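Minutes, tabletop collection check-in, June
Started 9:30, notes by me (Ngọc). Tarek says I write too much down, so Tarek can take the next set.

Present: Abdelkrim El Idrissi, Ghizlane El-Sayed, Tarek Nasr, Ngọc Ninh. Brahim Abdelaziz sent his comments the night before and I read them out in my best Brahim voice.

1. Last month's actions
Ghizlane finished the labeling guide and it's on the shared drive. The naming fix for uploads is done too (thank you, Abdelkrim!). I was meant to write to Charpentier about replacement finger pads and I forgot, so that one carries over with my name on it again.

2. Where we are
We have 127 clips through review for the Zonov set. The target is 3000, so yes, there was a bit of a silence. Abdelkrim thinks the pace picks up a lot once people stop re-recording every grasp they don't like. We talked about that for a while, and I came round to his side: a slow or clumsy pick is still worth keeping as long as the object ends up where the task says. Ghizlane wants those tagged "hesitant" so the training folks can leave them out if they want. Agreed.

3. Home tables
This was the big one. Brahim's note says the model does fine on our plain bench and gets lost on anything with a pattern, so he wants way more real tables with real stuff on them. Tarek isn't sold and worries we'll be changing too many things at once. We put one of the home table clips up on the screen to have something to argue over.
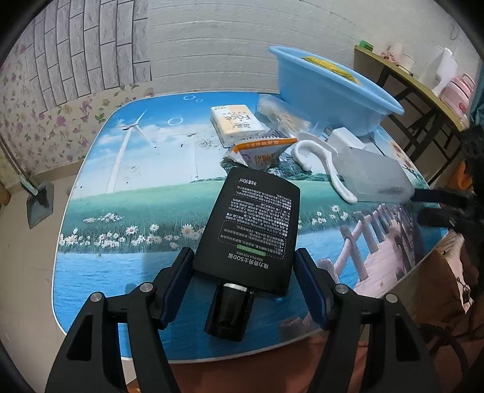 Item 3: gripper open around the SOD milk tube, landscape tablecloth.

Ghizlane loves this kind of thing, with the printed meadow and wind turbines under everything and a snack wrapper and a pack of tissues just past the tube. Tarek asked if we should at least brush off the crumbs first. Long back and forth! We settled on leaving tables as they are, crumbs and all, and only moving things that block the reach.

I brought up the tube itself, lying flat with the cap toward the gripper. Do we want the same object turned other ways too? Abdelkrim said yes, 2 directions per object at minimum, and the task text has to name the object the same way each time. "Tube" it is. Please, no more "bottle" in one clip and "cream" in the next.

4. Review tool
Jerkomus still drops the last bit of a clip when you scrub too fast. Tarek has a workaround (pause, then step) and will write it up. We looked at switching to Laltetti for a minute, but none of us wants to move the tags over in the middle of a set.

5. Actions
Ngọc: write to Charpentier about pads, for real this time.
Ghizlane: add "hesitant" to the guide, plus the naming rule.
Tarek: Jerkomus workaround, one page.
Abdelkrim: object list for the home tables, send to Brahim for comments.

Wrapped up at 10:40. Next check-in is in July, same room, and Tarek is on notes.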